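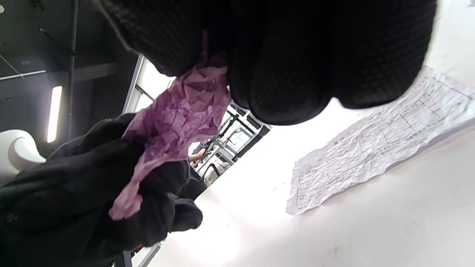
Kendari say the paper set is too tidy. Their comment on the January batch was that the sheets start off half open, the hands always go to the nearest corner, and a policy trained on it will only learn to pull towards itself. They would like more variety in how the sheet is crushed before we press record, and fewer episodes that end with one clean sweep.

Fair enough, mostly. I went back through the January ones after lunch and the nearest-corner habit is there in all of us, me worst. I don't agree about the clean sweep. If the sheet opens in one go then it opens in one go, and making people fiddle with it afterwards teaches fiddling.

Count before starting: 2,938 episodes in the folder. Took out 125 for bad tracking or a missing end marker. The rest stay in for now, tagged "near corner" where it applies so Kendari can weight them down if they want.

Changes to the protocol from today:

Crush the sheet with both hands, put it down, turn it without looking, then start. Printed forms and tissue mixed in the same run. Before this we did all the printed ones first and people got into a rhythm, and you can see it in the timings. Reset after every episode, even the failed ones. A tear is not a failure. Mark it as a tear and carry on. 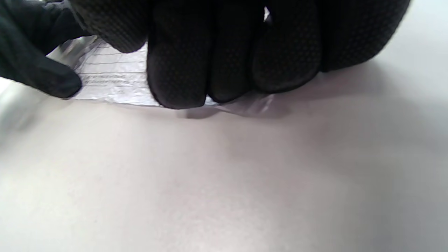
Foil is a different job from paper and I want it kept in its own folder. Paper stays more or less where you leave it. Foil with film attached creeps back when you let go, so the operator ends up holding one end down and working along with the other fingers. That holding is the useful part. Trusero's labelling tool has no label for it at all, it only knows grasp, move and release, so a long press comes out as one enormous grasp. I have been typing "hold flat" in the notes field and will write a small script to pull it out later.

Also the tool cuts anything with no motion in it for 7 seconds. Turned that off at 11.20. Everything recorded before then with a long press in it needs checking, probably by hand – sorry.

Still not settled what counts as flat. The Wikström task sheet says "lies on the table without support", which a crumpled sheet will do quite happily. I've been using: all four corners showing and no part folded over another. Creases allowed. Please use the same or tell me why not.
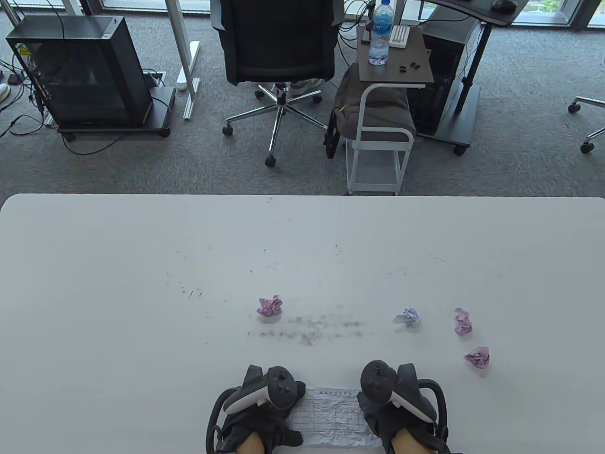 Controllers: the left one drifts if it is put down and picked up again between episodes. Keep hold of both through the reset if you can bear it, or recentre. Recentring takes longer than it should and people skip it when they are tired, so swap over sooner. Straps done up properly as well, a loose one changes the angle of the wrist and it shows in the pose data.

Paper scraps and dust need wiping off the table between runs, not just at the end of the day. I don't mind a few loose balls being left out as clutter (Kendari asked for clutter) but write down in the run notes that they were left out. The Dumgate runs have no notes on this and we can't tell now what was meant and what was just lying there.

Aim for the new set is almost 2,000 episodes, printed and tissue together, foil on top of that.
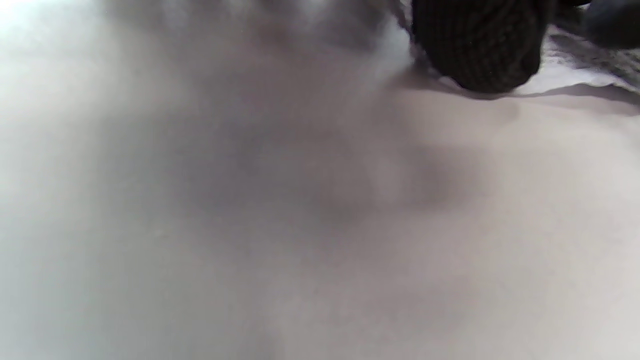 Do the episodes where the tool's view is blocked get thrown out? Keep them if the pose track is continuous and the head view is good, and tag them "occluded". Only bin the ones where both go.

Still to do: script for "hold flat", recheck the early foil runs, ask Trusero about a fourth label, more tissue in the darker colours, spare gloves in medium.

Filed under: Workshop notes | Data collection | Hands and grippers
Print this page
E-mail this page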